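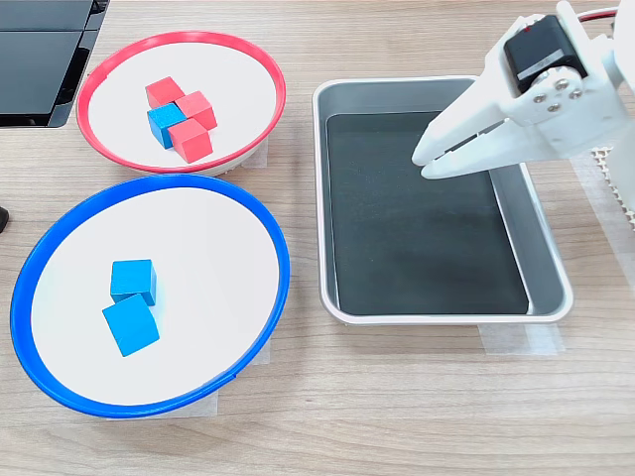
Ledex review: a quiet trading game with a poor map

5 min read

We use cookies to remember your settings. Accept | Manage

Ledex is a single-player role-playing game from Eker. You play a clerk sent to the port of Nudum to collect old debts, and most of the work is talking. Combat exists but I got into very little of it.

The town is the best part. Shopkeepers close up at dusk, go home and will not open the door until morning. Nông, the ferry pilot, carries a ledger you need by the second chapter, and he can be bribed for 2,000 coins or followed to his hut after dark. I paid. Following him takes longer and gives you a key as well.

The map is bad. It doesn't mark doors you have already tried, and the upper streets overlap the lower ones. Saving is limited to inns.

Late on, a ship costs 3,000 coins, and I spent nearly five hours hauling salt to afford it. A patch due in November should lower the price. I would wait for that before starting.

Jailson Siqueira
October 11, 2021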